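Coat hook

A coat hook is a fixed projection, usually of metal or wood, on which outdoor clothing is hung by the collar, the hood or a small loop sewn in for the purpose and seldom used. Coat hooks are found in homes, schools, offices, churches, trains and the backs of bathroom doors. They are among the few pieces of household hardware that most people can operate from the age of three and stop operating at about thirteen.

Contents
History
Types
Spacing and height
Etiquette
See also

History

Pegs driven into walls are older than coats in the modern sense, and were used for tools, harness, baskets and hams. Clothing was more often folded and kept in chests, a habit that suited people who owned two garments and suited the moths as well. The peg rail, a long board with turned wooden pegs, became common in meeting houses and farm kitchens, where it also held chairs.

Cast iron hooks spread with cheap foundry work in the nineteenth century. Schools bought them in large numbers. The trade historian Inese Jaunzems has described the school cloakroom as "a room built for 300 coats and one smell," and dates the decline of the separate cloakroom to the arrival of central heating and the locker. Her study, Hung Up: A Short History of the Hall, devotes 5 chapters to hooks and a single paragraph to umbrella stands, an imbalance that drew complaints from the umbrella side.

Types

The single hook has one arm and one job. The double hook, or hat-and-coat hook, has a long upper arm for the hat and a short lower one for the coat. As hats went out of fashion the upper arm was left with little to do, and it is now mostly used for bags, whose weight it was never meant to take.

The hook rail, or hook strip, mounts several hooks on one backing piece so that only the backing has to be level. The Millelus catalog for many years offered rails with four, five, six or eight hooks, and the absence of a seven was a minor grievance among buyers with large families.

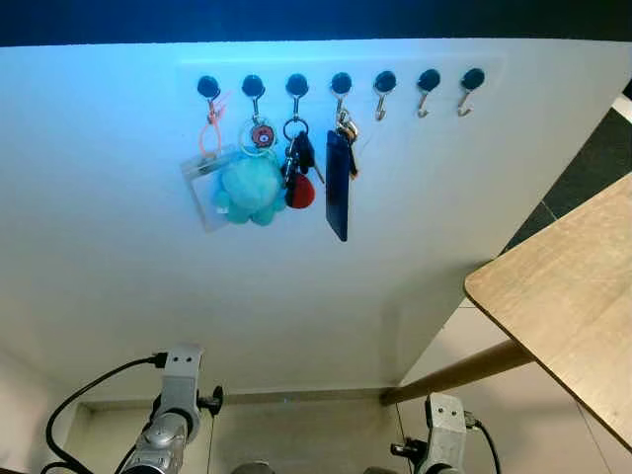 Row of seven metal hooks with round bases on a pale backing strip.

Folding hooks lie flat when not in use and are favored on trains and in restroom stalls. Over-the-door hooks need no screws, and in exchange they scratch the door and keep it from closing. Adhesive hooks are sold with a stated load limit, which the public treats as an opening offer.

Spacing and height

Builders' guides differ on spacing. Hooks set close together look generous in summer and become useless with the first winter coat, when the clothing forms one solid mass and the garment wanted is always at the back. The designer Rimantas Mägi, who drew the Donia range, argued for fewer hooks set wider apart. His clients generally asked for more hooks, and got them.

Adult hooks are usually mounted near shoulder height or a little above. Children's hooks are set lower, and for this reason should be kept out of walkways. A hook at the eye level of any likely passerby is considered poor practice. Safety hooks with a rounded tip or a ball end are common in schools.

Etiquette

Few written rules exist. In shared offices a hook used for a week is widely held to belong to its user, a claim with no basis in law. Placing a coat over another person's coat is accepted at parties and resented everywhere else. The guest who arrives first and leaves first will find his coat under all the others, and has traditionally been expected to dig without comment.

A jacket left on a hook from October to spring may be presumed abandoned, though moving it is usually enough to make the owner appear.

See also

Coat rack
Hall tree
Cloakroom
Peg rail
Chair, back of

This page was last edited on 2022-11-28.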